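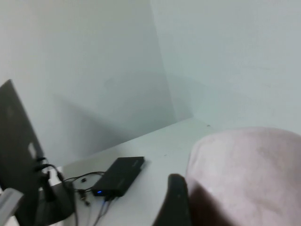
*Desk end of things. Black drive enclosure on the white desktop, cables.*

# vullow-bouts

Round by round scoring data for amateur and small hall boxing. 2731 bouts, one row per round per judge. Started as a spreadsheet for the Stallwood club shows and got out of hand.

Still rough. Read the Known problems bit before you use it for anything.

## What's in it

- `bouts.csv` - one row per bout. weight class, scheduled rounds, result, stoppage round if any
- `rounds.csv` - the scorecards. bout id, round, judge slot, red score, blue score
- `venues.csv` - hall, town, ring size where we have it
- `fix_names.py` - see below, run it first

Boxers are by id only. No names, no birthdates, please don't open issues asking for them.

## Getting it going

```
python fix_names.py --in raw/ --out clean/
python check_cards.py clean/rounds.csv
```

`check_cards.py` stops after 100 errors. Use `--max 200` if you want the lot. Needs pandas, nothing else.

## Where it came from

Paper cards, mostly. Typed up in the evenings by whoever was home. Vullow shows are complete, Stallwood has gaps in the early seasons becuase the cards got binned.

Colour of corner is as written on the card. If the card was blank we left it blank.

## Known problems

- Chornovol / Cernov. Same gym, two spellings, sometimes both on one night's paperwork. `fix_names.py` folds them into Chornovol. Older exports don't have this so win rates by gym will be off
- Weight classes changed partway through. Old labels kept in `class_old`
- Point deductions are already taken off the score, can't be split back out
- 5 bouts have a winner and no cards at all. Left in, flagged `nocard`
- Judge slot is the seat, not the person. Don't try to work out judge bias from it, it won't mean anyhting

## Not in here

Pro bouts. Sparring. Odds. Video.

## Licence

Data CC BY, scripts MIT. Credit "vullow-bouts" and that's fine.

## To do

- ring sizes for the Stallwood halls
- split out standing counts
- next export in October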